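私たちについて

はじめまして、Sasico(サシコ)です。ロボットや自動化設備を「買う前」のお手伝いをしている、小さな会社です。売る側でも作る側でもなく、お客さまの隣に座って見積書を一緒に読む係、と言えばいちばん近いでしょうか。

私はもともと家具工場の設備担当でした。初めて任されたアームの導入で、本体の値段ばかり気にして、ハンドや架台、安全柵、教育の費用をすっかり後回しにしてしまったんです。8月の予算会議で追加のお願いをしたときの冷や汗、いまでも覚えています(上司の顔も!)。あの経験がそのままこの仕事になりました。

いまは社員6人で、これまでに200社ほどのご相談をうかがってきました。家具や住宅設備のお客さまが多く、「扉や板をつかませたいんだけど、いくらかかるの?」というお電話がとにかく多いです。そんなとき、私たちはまずシミュレーションで動きを見ます。実機を買ってから「届かない」「爪が入らない」では、お財布が痛すぎますからね。

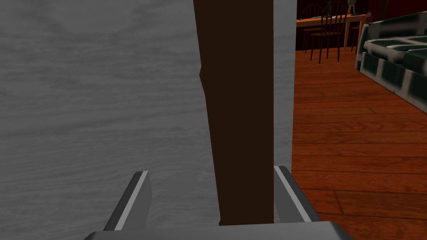
シミュレーション画面より。こげ茶の板とグリッパーの爪

爪の開き幅や板の厚みは、カタログの数字だけ眺めていてもなかなかピンときません。画面で見ながらだと、現場の方からどんどん意見が出てきて、打ち合わせがぐっと楽しくなります。そこで出た話を、うちの予算シート「Plikley」に書き込んでいきます。項目は全部で17。本体、ハンド、設置工事、電源、保守、予備部品……と地味な欄が続きますが、埋め終わるころには稟議書の半分はできたようなものです。

機種選びでは、Yehの小型アームとDrarnuleroの中型アームをよく比べます。どちらかをひいきすることはありません。メーカーさんから紹介料をいただかないのが、創業からの決まりです。比べた結果「今年は買わずに、治具だけ直しましょう」とお返事することもあって、それはそれで喜んでいただいています。
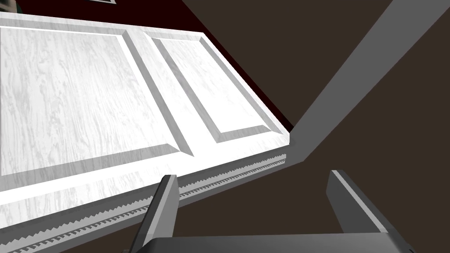 同じくシミュレーションから。木目調の白い扉とグリッパー

扉のように面の広いものは、近づく角度ひとつで必要なハンドが変わってきます。予算も変わります。だから見積もりをとる前の、まだぼんやりした段階で声をかけてもらえるのがいちばんうれしいです。図面がなくても、メモ書きでも大丈夫。

Plikleyの記入例と、これまでにいただいた435件の質問をまとめた冊子は、お問い合わせフォームからご請求いただけます。来年度の予算どりが気になりはじめた方、どうぞお気軽に。

最終更新 09/07/2018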